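Tarnham Community Tech Help
Hardware > Desktops

Replacing the processor in an old Dell tower — how fussy is the seating?

Puvoveck
Posted 19 May 2024

I have a Dell tower that has been in a cupboard since January and I would like to put a second-hand processor in it before it goes to my nephew. The old paste had set hard. I have cleaned the lid with isopropyl alcohol but it still has a dull grey colour to it. All the memory is out and the case is on its side.
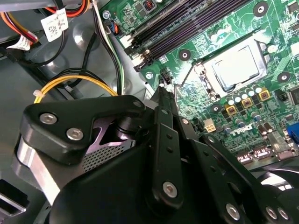

Socket area, memory slots empty, retention lever at the lower left of the socket.

Two things I can't settle from the manual. Does the lid have to be polished back to bright metal before new paste goes on? And how much force is normal on the lever? I stopped partway the first time as it felt like too much.

Ragnvald Hellström
Reply, marked helpful by 4 members

A dull lid is fine. Paste fills small marks and discolouration does no harm. What matters is that no hardened lumps remain, so drag a fingernail across it and clean again if anything catches. Don't use metal polish or abrasive paper.

For handling, hold the processor by opposite edges and keep off the underside. Keep it level when you lower it.

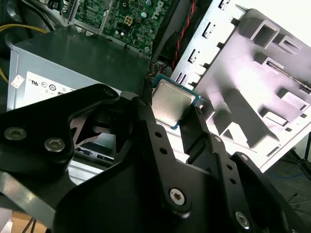

Find the corner triangle on the processor and match it to the marked corner of the socket. If your socket has keying tabs, the notches in the green substrate have to meet them as well. Lower it straight down and let go. It should drop in under its own weight. Sliding it around to find the position is how contacts get bent — lift it out and start again.

The lever is stiff on that style of socket. Expect firm, even resistance over the last part of the travel, sometimes with a creak. If the resistance starts early, open the frame and check that the processor is flat. All four edges should sit at the same height.
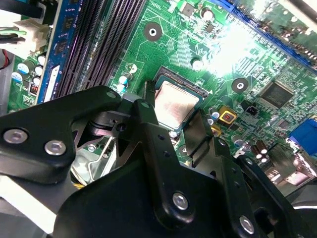 Processor in the socket, one memory module fitted to the left of the slots.

Check the BIOS version before you buy any more parts. Dell boards will often refuse a processor that physically fits.

esavis
Reply

just push it down, they all feel like that. did mine in 2 minutes

Abelardo Sepúlveda
Reply

I'd add a caution to the above. They do all feel like that, but a processor rotated the wrong way can feel similar until something bends. Confirm the triangle first.

For the first start, fit one memory module only, in the slot the service manual lists first. Reconnect the four-pin power lead near the socket, which is easy to leave off, and plug in the fan. If the machine shows a blinking light and no picture, reseat the memory before you disturb the processor. Add the remaining modules once it gets to the setup screen.

Puvoveck
Follow-up

Thanks. I had the triangle right. I'll check the BIOS version against the parts list before I put the heatsink back on.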